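Surgical Services Product and Practice Group
Minutes of the meeting held 13/03/2024, Steder Wing, Room 22
Chair: Ottó Vincze
Recorder: Theater Supply Office

1. Minutes of the previous meeting
Accepted with one correction. Under item 4, "left lateral tilt" should read "reverse Trendelenburg."

2. Retained surgical item policy
The revised count sheet was reviewed. Sites using the Boros tray system will record instrument counts at three points: before incision, before closure of the cavity, and at skin closure. Sandovcombe has asked to keep its existing two-point count for procedures under local anesthetic. Agreed, subject to review in November.

3. Warming of irrigation fluid
The Vustlow cabinets are set to different temperatures on the two floors. Engineering will apply a single setting and fit a lock to the control panel. The 500 mL bottles are to be dated on loading and discarded at the end of the shelf period stated by the supplier. Bottles removed from the cabinet are not to be returned to it. 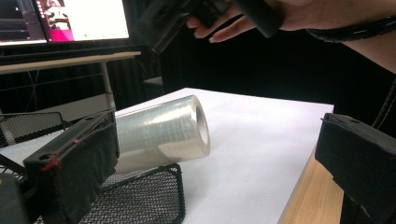 4. Equipment covers and wrapping
The group discussed protection of non-sterile equipment between cases. Current practice differs by room, and the written procedure (form 1902) does not say which items may be covered or for how long. Clear plastic film wound on an open-ended roll, laid on its side on a white surface, is easy to overlook against the background, and storage on work surfaces was not supported. Film will be kept in the supply room and used only for keyboards, foot pedals and cable connectors. It is not a sterile barrier and must not be used on the draped field. Ventilation openings are to be left clear. Form 1902 will be amended.

5. Specimen labeling
Audit of 61 request forms completed. The most frequent omission was the time of removal from the patient. The field will be moved to the top of the form, next to the specimen site. Pathology has no objection to the new layout.

6. Smoke evacuation
Deferred. The quotation from the supplier did not include filters.

7. Actions
Engineering: cabinet setting and panel lock (item 3).
O. Vincze: amendment of form 1902 (item 4).
Theater Supply Office: revised specimen form to print; new quotation including filters (items 5 and 6).

Meeting closed at 16:40.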